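康普茶与瑜伽用品订阅盒品牌Cirkel调整秋季配送,新增社区体验课

健康生活 > 资讯
阅读 3,000 评论 60

主打瑜伽与健康食品的订阅盒品牌Cirkel宣布,从10月起调整每月礼盒的内容和配送方式,同时在Cludlow开设面向订户的线下体验课。首批体验课名额为200个,订户可凭当期礼盒里的兑换卡预约,不另收费。

按照公司公布的安排,新礼盒仍按月寄出,但食品和用品不再装在同一个箱子里。需要冷藏的饮料改为单独配送,用户可以在上午或傍晚两个时段里选一个收货。瑜伽用品、茶包和干货则照旧走普通快递。

Cirkel表示,分开配送是订户提得最多的要求。公司在夏季向现有订户发出问卷,收回1,208份有效答卷,其中排在第一位的意见是康普茶送到时已经不凉,第二位是玻璃瓶和瑜伽砖放在一起容易磕碰。有订户在问卷里写道,自己连续两个月收到的酸樱桃味饮料瓶盖都有渗漏,箱底的毛巾也被泡湿了。

负责订户服务的Sunil Mridha说,夏季几个月的退换申请大多集中在饮料上,用品类很少。“瑜伽带和按摩球几乎没有人退。大家不满意的地方很集中,所以这次先改配送,礼盒的价格暂时不动。”

他说,已经付过年费的订户不需要重新下单,系统会按照原来的地址自动拆成两单。如果收货地址不在冷藏配送范围内,饮料会换成等值的常温食品,包括烤鹰嘴豆、无糖坚果酱和即冲燕麦。订户也可以在账户页面里关掉饮料一项,把对应的金额转到下个月。
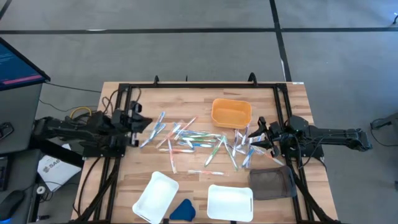
新一期礼盒的主题是“慢下来”。用品部分有一条软木面的瑜伽带、一只亚麻眼枕和一小瓶薰衣草喷雾,食品部分有姜黄茶包、椰枣能量球和两瓶康普茶。康普茶由本地酿造商Biswas供货,口味为生姜柠檬和洛神花。此前礼盒里用过的几种进口饮料不再出现。

Biswas的酿造车间规模不大,只做四种口味,过去主要供应咖啡馆和几家有机食品店。与Cirkel合作之后,该厂为礼盒单独灌装小瓶,标签上会注明装瓶月份和含糖量。厂方提醒,康普茶是发酵饮料,瓶底有少量沉淀属于正常情况,开盖前不要摇晃,开瓶后应放回冰箱,尽快喝完。孕期、哺乳期以及免疫力较弱的人饮用前最好先问过医生。

能量球的配方也有变动。旧版用的是花生酱,不少订户反映家里有人对花生过敏,整包都只能送人。新版改用葵花籽酱和椰枣,外面裹一层可可粉,每包六颗。不过生产线上仍然会处理其他坚果,严重过敏者还是要看清包装背面的说明。

茶包方面,姜黄茶里加了黑胡椒和少量肉桂,味道比春季那款重一些。喝不惯的人可以兑热燕麦奶,礼盒附带的小卡片上有做法:茶包用小半杯热水泡五分钟,再倒入加热过的燕麦奶,按口味加蜂蜜。卡片背面是一道隔夜燕麦,用的是礼盒里的椰枣。

体验课设在Cludlow的Weneck活动室,课程分为清晨和晚间两档。清晨班早上7点开始,内容以流瑜伽为主,节奏稍快;晚间班晚上7点半开始,做阴瑜伽和呼吸练习,适合下班以后过来的人。每节课都是一小时,课后有半小时可以喝茶聊天,也可以试喝下一期准备放进礼盒的饮料。

初次来的人不用自备瑜伽垫,现场可以借用。主办方建议穿贴身一点、不会往上卷的衣服,课前两小时内不要吃得太饱。膝盖或腰部有旧伤的人请在预约时写明,老师会提前准备替代动作。活动室楼下有自行车架,停车位不多,开车的人要留出找车位的时间。

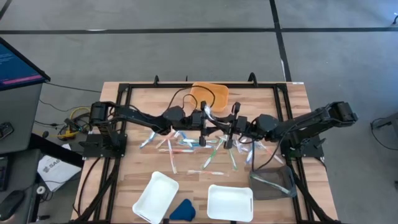 Sumaiya Sheikh
健康生活栏目记者

课程的安排参考了春季试办的几次小班。当时报名的多数是完全没有练过瑜伽的订户,有人收到了瑜伽砖却不知道怎么用,一直拿它垫花盆。Mridha说,试办之后,公司决定在每节课里留出十分钟,专门讲当期礼盒里的用品。10月讲的是瑜伽带,包括坐姿前屈时怎样套在脚掌上,以及肩膀紧的人怎样用它代替双手在背后相扣。

不住在Cludlow附近的订户可以看录播。录播课在每月礼盒寄出后上线,用订户账号登录就能看,保留到下一期礼盒发出为止。公司目前没有在其他地方开课的计划,但表示会看10月的到课情况再作决定。

包装也跟着做了一些改动。用品箱取消了原来的彩色碎纸填充,改为可以拆开重复使用的瓦楞隔板;饮料箱使用可回收的保温衬里,冰袋里装的是清水,化开以后剪开倒掉即可,外袋洗净晾干后可以回收。空玻璃瓶可以带到体验课现场,由Biswas统一收回清洗。一次交回六个空瓶,可以换一瓶当季口味的康普茶,瓶盖不用一起带来。

对于还没有订过的读者,Cirkel保留了单期购买的选项。单期礼盒内容与订户版相同,只是不含体验课兑换卡,也不能挑选康普茶的口味。想先尝一尝的人可以只买饮料箱,四瓶起订。赠送他人时可以在结账页面填写留言,箱内不会放价目单。

有几位老订户对改动还有疑问。一位从第一期就开始订的读者在本栏目留言,说她喜欢的正是所有东西装在一个箱子里、一次拆开的感觉,现在分成两单,等于要在家里等两次。Cirkel回应说,选择关闭饮料的订户仍然只收一个箱子;想要饮料又不便等候的,可以在下单时填写代收点。代收点设有冷柜,保留到次日晚上9点,过时未取的饮料不再补发。

还有读者问到眼枕能不能洗。根据随箱说明,眼枕的亚麻外套可以拆下来手洗,里面装的是亚麻籽和干薰衣草,不能沾水。如果喜欢凉一点的触感,可以把整只眼枕装进密封袋,放在冰箱冷藏层半小时再用。不建议放进微波炉加热。

薰衣草喷雾是喷在垫子和枕套上用的,不能直接喷在皮肤上。家里养猫的订户请留意,说明书上写着使用时应让宠物离开房间,并开窗通风。不想要喷雾的人可以在每月截单之前换成一块小号的棉质擦垫巾。

体验课预约在兑换卡送达后即可进行,输入卡上的编码,选好时段,系统会发确认邮件。每张卡可以预约一个人的一节课,不能转卖,但可以送给家人或朋友使用。临时来不了的,请在开课前一天中午12点以前取消,名额会放给候补名单上的人。没有取消又没有到场的,兑换卡作废。

新的配送时段从10月的第一批订单开始执行。已经下单而希望修改时段的订户,可以登录账户,在“我的礼盒”里找到“配送”一栏自行更改;更改后以最后一次保存的时段为准。11月礼盒的主题尚未公布,Mridha只透露会有一款热饮,瑜伽用品方面则考虑放一双防滑袜。袜子的尺码需要提前登记,登记入口会随10月礼盒的发货邮件一起发出。

标签:瑜伽 康普茶 订阅礼盒 健康零食
上一篇:早餐吃燕麦,甜度怎么控制
下一篇:瑜伽垫用久了有味道,这样清洗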